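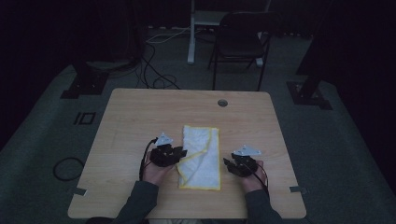

A white towel with a yellow hem on the work table, between two hand-held grippers.

Vevard has begun recording towel folding by hand as training material for Drova, its two-armed laundry robot. The company wants 1000 usable folds on file before the robot tries the job without help.

People do the folding themselves, with a gripper in each hand in place of their fingers. The grippers log how far they open and where they move, and the recordings are later converted into arm motions for the robot. No robot has to be running while the work goes on, so a session can start as soon as the table is clear.

Vevard used remote control for its earlier work. An operator sat at a console and steered the arms through each fold while watching a screen. The company says that method was slow with cloth — a corner often had to be picked up two or three times — and the operators tired quickly. A fold that took a minute or more by remote control can be done much faster with the grippers, according to project lead Fikri Wattimena.

"You feel it when the hem slips," Wattimena said. "With the console you only saw it, and by then the corner was gone."

The folders work in pairs and change places every hour. Each session lasts 6 hours with breaks. A towel may start out flat, half folded or in a heap, and the starting position is noted with every recording.
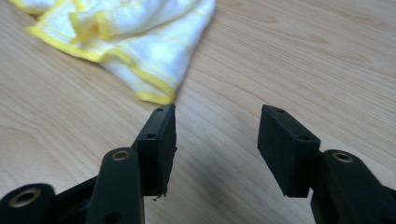 Heaps have taken the most time so far. A person looking for a corner in a bunched towel will usually lift an edge, let it hang and shake it once, and the project had to decide early on whether shaking should be allowed. It is, for now. Drova's arms can copy a gentle shake but not a hard one, and recordings with a hard shake are set aside.

Mistakes are kept as well. If a corner is dropped and picked up again, the recording goes into a separate group that will be used to teach the robot how to recover.

The towels come from Budilness, a laundry service that plans to try the robot at one of its sites. Budilness asked for a fold that fits its shelves, in half and then in thirds, and Vevard has stayed with that pattern throughout. Other folds may be added later.

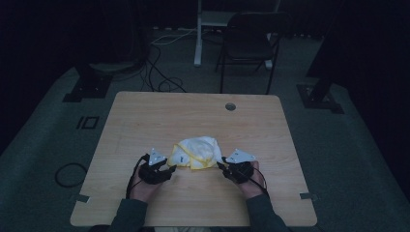

Shemweta, asked about the plan, said that folding should be shown by the people who already do it for a living, and that a fold learned in a quiet room might not hold up next to a busy dryer line. Vevard says laundry staff will take part in the next round, which is set to start in July and run for 11 weeks.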